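Esavel Electric Air Duster - a good clean for an old desktop

I have been putting off writing this one up, mostly because I wanted to use the thing for long enough to have something useful to say. I bought the Esavel duster back in April, after one too many cans of compressed air had given up on me halfway through a job, and it has lived on the shelf above my workbench ever since. It has had a go at keyboards, the back of the television, a sewing machine belonging to my neighbour Lindsay Goodwin (she has since asked to borrow it twice) and, more than anything else, the insides of old desktop computers, which are a bit of a weakness of mine.

In the box you get the duster itself, a charging lead, a small soft brush and 4 nozzles, all packed into a cloth bag with a drawstring. The bag is nicer than it needs to be and I use it all the time. There is a printed leaflet too, in rather tiny type, so have your glasses handy. The whole thing is light enough to hold in one hand while the other is busy keeping a cable out of the way, and if you have ever tried to clean inside a computer case you will know how much that matters.

There are two speeds, and I will say straight away that the lower one does nearly everything. I started out on the high setting, as I suspect everybody does, and spent the next while chasing dust around the room. On low, with the narrow nozzle fitted, you can work your way along a board a little at a time and see what you are doing. The high setting comes into its own on a case panel taken out to the garden step, or on the vents at the back of a freezer.

The desktops I see are mainly ex-office machines, passed on by Stepan Melnychuk, who used to look after the computers at Zamora before he retired and who cannot bear to see anything go in a skip. They are sturdy old things and I am fond of them, but they are packed in tightly. You get a metal drive cage sitting right up against the motherboard, with cables coming down wherever there happened to be room, and the dust settles in all the places a cloth will never reach.

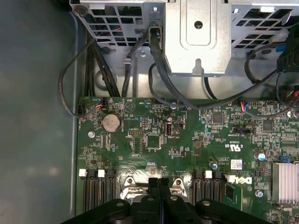
Angus Tawhiri

Cages like the one on this Dell are where I think the duster earns its keep. Those perforated grilles either side of the bracket are awkward to wipe, and a brush on its own tends to push fluff through the openings and leave it sitting on the wiring behind. I go over the metal with the soft brush first, very gently, and then follow with the narrow nozzle at a slant so that the air comes out along the cage and away from the board. It takes a few passes. The round holder for the coin cell is another spot I like to go round slowly, and I give the little fan connector near the corner a wide berth with the brush, having once pulled a lead off its pins on a different machine and spent an evening wondering why it would not start.

A few habits, for anyone new to this. Switch off and unplug everything, of course, and let the machine stand a while before you open it up. If there is a fan in the way, hold the blades still with a finger or a cotton bud before you point any air at it. Keep the nozzle moving. And do open a window, or better still go outside, as the dust has to go somewhere and it will otherwise go on your jumper.

Now for the grumbles, of which I have a couple. It is loud. It has a high, whining sort of note that sends our cat under the bed, and I would not use it of an evening with thin walls. The nozzles push on without any kind of click, and the widest one has worked itself loose on me and shot across the bench (Lindsay found it behind the paint tins). I also wish the battery light gave more warning, because it goes from a cheerful green to nothing at all with very little in between. I have taken to charging it after every job - a small nuisance, but there we are.

Before this I had a Drovance, borrowed for a fortnight, and that had a firmer grip on its nozzles but was a good deal heavier, and my wrist knew all about it by the second machine. If you only clean one computer a year I should think a can and a paintbrush will see you right. For anybody who has a steady trickle of them coming through the door, as I do, the Esavel is a very pleasant thing to own, and I would happily buy another.

5 stars for the cleaning, and one off for the noise.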